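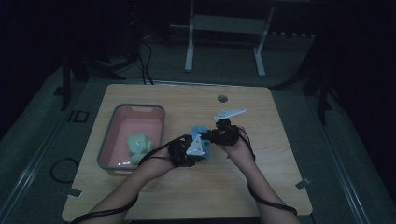 Call for Participants: Winter Mending Circle at Skuvach

Posted October 2, 2022

Hello, neighbors! If you have ever looked at a child's mitten with a hole in the thumb and thought, well, I could probably fix that if somebody would just sit down next to me and show me how, then please keep reading, because we would love to have you. Skuvach is looking for five people to join our winter mending circle, where we learn to repair children's cold-weather things (mittens, hats, scarves, the odd snow bib) and then pass them along to families in Sulside who can use them.

We meet in the back room at 3148 Skalell Road, up the ramp and past the coat rack. There are five sessions in all, each one an evening long, and the last falls in December, just before the schools let out.

Who we are hoping to hear from

Anybody over 16, really. You do not need to know how to knit, and you do not need to own a sewing machine or even a decent pair of scissors. A few of our best menders from past winters came in unable to thread a needle, and one of them now darns socks on the bus. It helps if you can sit with small, fiddly work for an hour or so and don't mind pulling out a row of stitches and starting over. If you already have skills, wonderful, please come too, and be ready to share them with whoever lands in the next chair.

We would especially like to hear from people who can speak with families in Punjabi or Spanish on giveaway day, though that is a bonus and you should not let it stop you from writing to us.

What you will be doing

The first evening is mostly sorting and getting to know each other, with a good deal of tea. Everything gets checked over for holes, loose seams and worn cuffs, and anything with a small part sewn on gets a firm tug, because little ones do like to chew. After that we go more or less in order of difficulty: closing a seam, darning a thumb, putting a pompom back where it belongs, and replacing a cuff, which sounds frightening and takes a patient person one evening. Fleece and fuzzy knits have their own tricks, and we spend a whole session on those because they hide their holes so well.

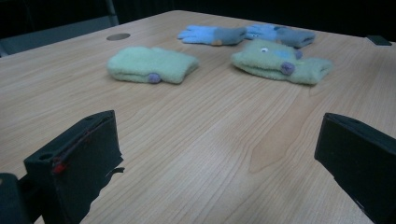

Mittens and gloves for small hands, pompoms and all.

Last winter's circle sent 394 mended pieces out the door, and we still had requests for more in the toddler sizes. Nobody will be keeping score of how many you finish, so please take your time with them. A mitten that stays mended is worth an extra evening.

Who will be teaching

Shamim Virk leads the sessions. Shamim ran an alterations counter for many years and has a very calm way of saying "let's just look at that again" when your thread has made a bird's nest. Fouzia Bajwa looks after the yarn, the schedule and the families' request list, and she is the person to talk to about rides, stairs, food allergies or anything else that might make it easier for you to come.

What we provide

Needles, thread, yarn, patching fabric, good lamps and supper. Taking part is free. Bring reading glasses if you use them, and wear sleeves you can push up. You are welcome to bring one thing of your own to mend, and Shamim will help you with it if there is time at the end of the evening.
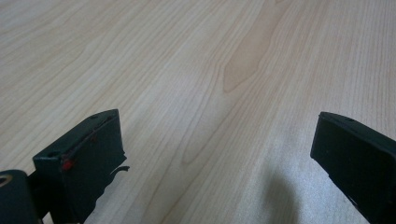
Pale tabletop with a warm streak in the grain.

How to put your name down

Write us a short note, a few lines is plenty, telling us your name, whether you have mended anything before, and which evenings of the week are hard for you. You can drop it in the green mail slot at Skalell Road or hand it to Fouzia at the front desk. We will set the evenings once we know who is coming, and everyone who writes will get an answer, including those we have to put on the waiting list for spring.

If you have outgrown children's winter things at home, holes and all, bring those along with your note.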